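Remote control demos: should I keep the fast ones?

Posted in Palumbo Robotics Help, Teleoperation

Gakura
I'm recording pick and place demos by remote control, two gloved hands, and I have 84 so far. I started out slow and careful, then got the hang of it and sped up. Now a lot of the wrist camera footage is smeared while the arm is carrying something. The grip looks fine but the background has gone to streaks. Do I bin these, or will they train all right? I was hoping to stop at 150 and I don't want to start again.

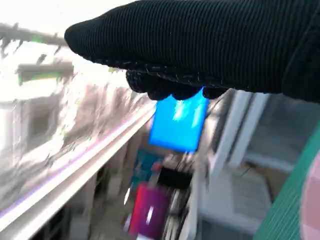 Ikard
Keep them, but don't mix them blindly. Blur while carrying is mostly harmless. Blur in the last moment before the fingers close is what hurts, as that's where the policy needs the wrist view. Step through each one and check the approach. I dropped 15 from my last set that way and left the rest in. Also check your exposure time, mine was on auto and far too long.

Kedell_b
just go slower

Palumbo_lab
Agree with Ikard on the approach. I'd add that mixed speeds can be worse than blur. If half your demos pause over the object and half don't, the arm learns to dither. Pick one pace and stick to it. For anything soft or crumbly I use the slow one. With cake in a bowl I bring both hands up level with the rim and settle there before I go in.

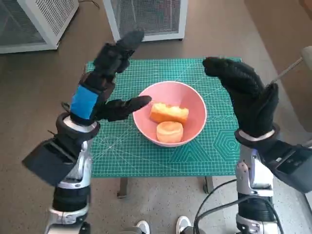 Start every recording from that same pose and you can trim them all at the same point later. Two hands drift apart in timing when you hurry, so watch the one you aren't thinking about.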